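December
Gerrit Willems

Week 3: Storage density, or why the warehouse is always full

Last week we left the Kavberg depot with 600 pallet positions and a manager convinced he needed 200 more. He may yet get them. First, though, work out what he is storing.

Textbooks give occupancy as positions used over positions available. By that measure Kavberg is full. A position holding one carton of discontinued hinges counts the same as one stacked to the beam, so the figure mostly tells you how good people are at putting things down. Use cube utilisation instead: volume of stock over usable volume of the location. Do it per zone, and don't average the zones afterwards - Henk Van den Broek will mark that wrong, and he enjoys it. 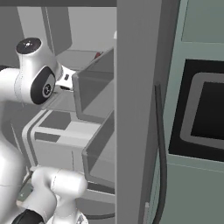
Fig. 3. Open bin in grey shelving, with robotic arm (rendered).

Small parts are where the theory goes to suffer. An open bin is quick to pick from and quick to overfill, and the label describes what was in it when somebody still cared. Fixed locations waste space but staff learn them. Random locations save space and make you entirely dependent on the stock system, so find out who maintains the stock system.

For the tutorial, read the Trokard case and re-slot its 214 lines by pick frequency. Show your working. "Common sense" is not a slotting method, although at Trokard it has been the policy for years.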